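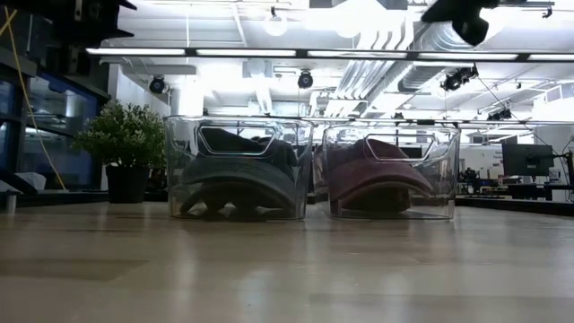

*Clear bins with handle cutouts, ball cap in the left one.*

# Durkberg Funeral Register, 25-line

Sold by Pitotham Memorial Supply, Nurkutbridge. Single copies or cartons of 16.

We sell a lot of guest books and we don't think much of most of them. Families pay for padding, gold edges and a poem on the front, and then the ink smears on page two. The Durkberg is the one we still stock after trying the others. It is also plain, a little heavy, and costs more than we think it should.

## What you get

- Sewn binding, opens flat from the first page
- 25 signature lines per page, names only, no address column
- Room for 500 signatures
- Five blank pages at the back for clippings, a printed obituary or the service card
- Black or dark blue cloth cover, no lettering
- Ribbon marker

There is no pen in the box. The pens that come with register sets are terrible, so bring a ballpoint you've tested on scrap paper, and a second one.

## About "archival"

The maker calls the paper archival. So does everybody else's maker. It's a word with very little holding it up, and we've seen it printed on books that went yellow in a drawer. What we can tell you is that the paper is acid-free according to the mill's own sheet, that ballpoint doesn't come through to the other side, and that felt tips do. We have no idea what it will look like when your grandchildren open it, and we'd be careful with a seller who says they know.

## Do you need one this big?

Probably not. Funeral homes like to quote a large book because it sounds respectful. Over half the people at a service walk past the stand, and couples sign once for both. For a small family service the Kalinowski folder (unlined, tied with a cord) does the job for a lot less money. Buy the Durkberg if you expect a full church, or if there will be visiting hours and a service and you want both in the same book.

Also ask what the funeral home is already charging for. A register is often buried in the package price, and some homes will take it off the bill if you bring your own. Some won't. Get the answer before you order from us, as we'd sooner skip the return.

## Name stamping

Available on the front cover, one or two lines, silver or blind (no color). We don't stamp dates unless you ask twice. Too many orders come in with the wrong birth year, typed in a hurry, and stamping can't be undone. Check the spelling against something official — a license, a deed — and have a second person read it.

Mhairi Galbraith does the stamping by hand and will not do script lettering on this cloth. She has tried. The thin strokes fill in.

## Loose pages

We're often asked for refills. There aren't any, and the sewn spine is the reason. Three-ring registers do take refills, but the rings pull the holes open and pages end up on the floor of somebody's closet. If you run out of lines, use the blank pages at the back.

## Shipping and returns

Unstamped books ordered before noon leave the same day. Stamped books leave the next working day. We don't offer a "rush bereavement service," a thing some sellers charge extra for and which, as far as we can see, means putting the box in the mail.

Unstamped books can come back if nobody has signed them. Stamped books can't, unless the mistake is ours.

The black cloth is out of stock until August. Dark blue is on the shelf. Under the lights in most chapels it's hard to tell them apart.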